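Where the money went

I said I would write up the budget for the gripper setup once it was mostly spent, and it is mostly spent. The total I gave myself back in August was $2,529. That number is what was left in the shop account after the rent and the new dust filter, and I decided I would use it or stop.

The plan was to buy enough gear to record small tabletop tasks by hand, with a camera riding on the gripper, and to put off buying an arm until next year. Sadao Hosoda talked me into doing it in that order. He runs a small packing line and bought the arm first. It sat on a pallet for 7 months while he worked out what he wanted it to pick up.

I got quotes from two places. Trirneck sells a complete kit with the gripper, camera, mount, and a year of support. It was a good kit and it would have eaten the whole budget with nothing left for spares. Maruyama sells the parts separately and you put them together yourself. I went with Maruyama for two handheld units and bought the cameras used. Assembly took me two evenings, one of them wasted on a screw that was too long.

What I had not planned for was wear parts. The price list shows pads as one line near the bottom and I read right past it. I now think you should look at that line first. A set of pads is $8, and I ordered one spare set, and I should have ordered a drawer full. Shipping on the second order cost more than the pads did. Fingers are $55 a pair, so I would like to get as much use out of each pair as I can and only swap the pads.

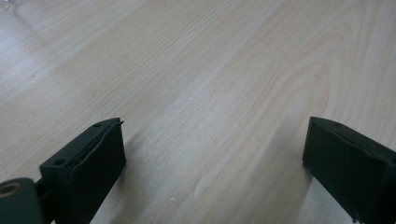
Both fingers open over the table. The right one has a few nicks along its edge.

I have started a page in a notebook for each unit where I write down when the pads were changed and what the fingers looked like. It is not fancy. I tried Jellora for a while, which is a parts-tracking app, and it is fine if you have a warehouse. For two grippers I was paying a monthly fee to be reminded of things I could see from my chair. I canceled it and moved that money to storage drives, where I was also short.

The table was the other surprise. I had a folding one and it shook every time I set something down. A steady table with a pale top came out of the furniture budget at home, which took some discussion. The glare on it is worse than I would like, so a lamp with a diffuser is on the list too.

Left to buy: more pads, one pair of fingers, the lamp, and a case that can go in the car when I drive out to Sonora to work at Sadao's place. The arm stays on next year's list. I have a rough number for it, but I want to see how many pads I go through by spring before I put that number in writing — the running costs are the part I got wrong this time.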